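Folding and Sorting: A Gallery
Rondstead Textile Room
Text and captions by Despina Vlachopoulos

The Textile Room opened in February on the upper floor of the old Stamatopoulos building in Preltlow. It is used for folding, sorting, labelling and small repairs, mostly on clothes passed on by local households. The gallery on this page goes through the room surface by surface, with a line or two for each. Items marked "caption only" have their pictures in the printed album, which is kept on the shelf by the stairs and can be read there during opening hours.

Garments come in through the ground-floor hatch and are carried up in sacks. Each sack is opened, checked for pins and loose buttons, and divided by type before anything is folded. Tops go first. They are the quickest to do and they take up the most space when left in a heap.

1. The intake bench (caption only)
The long bench under the window, 85 centimetres high. Sacks are emptied at the left end and the clothes move to the right as they are checked.

2. The button drawers (caption only)
There are 18 drawers, sorted by colour and then by size. The bottom row holds hooks, eyes and press studs. The labels were rewritten this spring — the old ones had faded.

3. The patterned corner
Leaves, palm fronds and fruit on the walls, and a grey marble-patterned top to work on. A lavender purple garment with black cursive lettering is spread out in the middle, with a folded black one in the back left corner. Wire-mesh baskets hang at the back and on the left, with a turquoise plastic one in the back right corner. 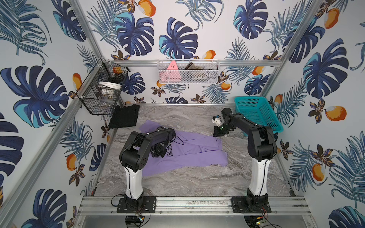

4. The repair table (caption only)
Used for hems, seams and missing buttons. The lamp is on a jointed arm and can be pulled down close to the cloth. Thread is kept in the flat tin, needles in the felt book beside it. Anything that needs a new zip goes into the blue crate and waits for a Thursday.

5. The Darkitz rack (caption only)
A free-standing rail with two shelves under it, bought second-hand from Darkitz when the shop changed premises. Coats and heavy jackets hang here. The lower shelf is for boots and the upper one for bags.

6. Sleeves in, sleeves out (caption only)
Two long-sleeved tops folded in different ways. On the first the sleeves are laid straight down the back and the body is folded in three. On the second they are crossed over each other, which makes a thicker parcel but keeps the cuffs together. Both are accepted in the room, though a pile should be all one or all the other.

7. The small things shelf (caption only)
Gloves, scarves, hats and belts. Belts are rolled with the buckle on the outside. Single gloves are kept for one season and then go for rags.

8. Children's clothes (caption only)
Sorted by age and tied in bundles with cotton tape. Names are unpicked or covered before the bundles are made up. The tape is reused, so please untie it instead of cutting it.

9. The record book (caption only)
A ruled ledger with one line for each bundle: type, size, condition, date out. The first volume was filled after 538 entries and the second is now in use. The column on the far right is for notes, such as a lining that has been replaced or a mark that would not come out.

10. The outgoing shelves (caption only)
Finished bundles are stacked here with the label facing the room. Each shelf takes up to 40 bundles of light clothes, fewer of wool. The top shelf is out of reach without the step and is used for out-of-season things — swimwear in winter, blankets in summer.

Visiting
The room is up one flight of stairs. There is a handrail on both sides and a chair on the landing. Clothes for the room should be left at the hatch, clean and dry, in a sack or a closed bag. We cannot take duvets, pillows or shoes without a pair.

About this page
Captions were last revised on 24 June 2021. The numbering follows the printed album, and corrections can be written on the slips inside its back cover.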